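Taking a class to an arm demo – what should I ask about CPU socket work?

3 min read
Print this page | E-mail to a friend

Zuleica Toledo

I teach a PC repair course and have 14 students signed up for the open day at Drurnside in March. The program lists a robot arm demonstration on desktop teardown and rebuild. My students already do processor swaps by hand, so I would like them to come away with something more specific than "it moves parts." Which questions get useful answers from the people running the cell? We get one slot at the bench and cannot stop the arm while it is in a cycle.

Anderson Meireles

Ask about the socket first. Removing a graphics card tolerates a fair amount of error. Placing a processor does not – the part has to go down flat and square, with almost no sideways travel once it touches. Ask how position is confirmed before release, and whether the arm measures force at the wrist or only infers it from motor current.

Then ask where the loose parts are staged. A molded tray gives the arm a repeatable pickup point. If a part shifts in its slot, the pickup is off before the arm gets near the board.
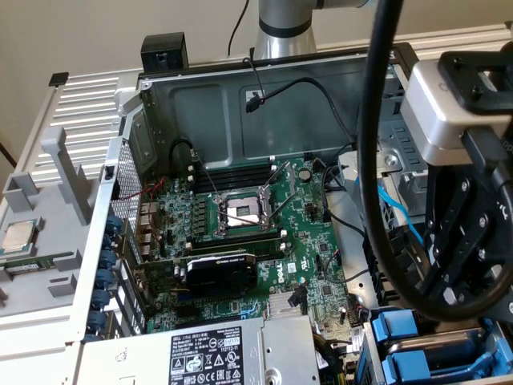 Éabha Egan would add cable handling to the list. A rigid part can be taught once and repeated, but a SATA lead never lies the same way twice, and in her view a demo that skips cables has skipped most of the job.

I agree with that. Also ask for the failure rate per 800 cycles or whatever batch they log. A single clean run tells your students very little.

Vasilică Grecu

Went to one of these at Plollora last year. Stand on the side away from the arm base, you see more. Bring ear plugs if the compressor is on.

Marcelino Xavier

Ask what they do about the retention levers. Some cells have a person open and close them, and the arm only does pick and place. That is a fair division of work, but your students should know which one they are watching.

Reader comments (3)

joler_bench: Cost question is worth asking too. We were quoted 4,000 for a gripper alone, without fingers.

Furtado: Ours was 3,000 with fingers. Depends on the stroke.

Zuleica Toledo: Thank you, all. I will put the lever question and the cable question at the top of the sheet.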